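Bedroom Sort-Out, Part 2: The Stuff On The Bed

Posted 15 September 2026

Quick one this time, typing between loads of laundry. Part 1 was the closet and the shelf over the door, part 2 is all the small stuff. Packets, booklets, little boxes, the things that end up in drawers and on windowsills and in the bottom of bags. You know the kind.

Same method as before. Tip it out on the bed, where you can't ignore it if you want to sleep tonight. Sort it into piles. Put piles away. Do not sit down. Do not start reading old instruction leaflets (I did, twice).

For those asking about the sheet, yes it's the floral one again, pale pink with the really huge coral flower. Came from the Stokitz outlet, 2 seasons ago I think, washed a hundred times and hasn't faded much. They don't carry the print any more, I looked. The blue bin is Doklow, the medium one. I had the small one first and it was useless, everything stood up on end and fell over the side.

Rules for the bin, because last time people asked:

Anything I've used since November goes in.
Anything with a readable date that's passed gets tossed.
Paper goes in its own pile, no exceptions. Paper is what kills me every time.
Plastic bags get flattened and go to the kitchen. Not back in the drawer!!

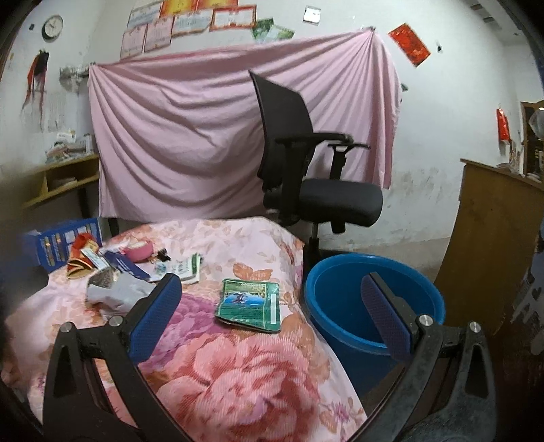
The paper pile always ends up bigger than I expect. Booklets for stuff we don't own anymore, inserts, a warranty card for a kettle that went to the dump before we moved. I used to keep all of it in a Carnar folder with the elastic band, and then the folder got so fat the elastic snapped. So new rule, one booklet per thing, and only if the thing is still in the house. Languages I can't read go straight in recycling. If I lose something important I'll look it up online like everybody else.

Packets are harder. Half used ones specially. I clip them shut, then the clip goes missing, then the packet tips over and I'm sweeping up whatever was in it. Tried jars for a while, looked nice, took up the entire shelf. Back to clips. Lucero make a flat one that doesn't stick out, got a bag of them for the kitchen and stole a few for in here.

Some things I did learn this round:

Small first, then big. If you start with the big things you feel finished way too early and the little ones get swept back in the drawer.

Don't wipe the drawer while it's still in the dresser. Pull it right out, tip it over the trash, wipe, let it dry with the window open. I skipped the drying once and got a wavy booklet stuck to the bottom for a year.

Loose lids, put them in a cup. Check the cup at the end. Whatever has no match by then is never going to have one.

Keep a pen nearby for writing the date on stuff you open. I write it on the bottom, tops get rubbed off.

The drawer itself got a liner, cut from left over shelf paper, a bit crooked at the back where it doesn't show. Dividers I haven't decided on. The cardboard ones I made last spring went soft and I don't want to spend 47 dollars on the bamboo set, it's a drawer. Might cut down a shoe box, will report back.

Whole job took an evening plus a bit of the next morning, mostly becuase I kept going to the kitchen with one thing at a time. Get a tray. I have a tray. I didn't use the tray.

Part 3 is the bathroom cabinet, once I can face it. Comments are open, if you have a trick for half empty packets please share it, clips are not the answer long term. Dryer just buzzed so gotta go.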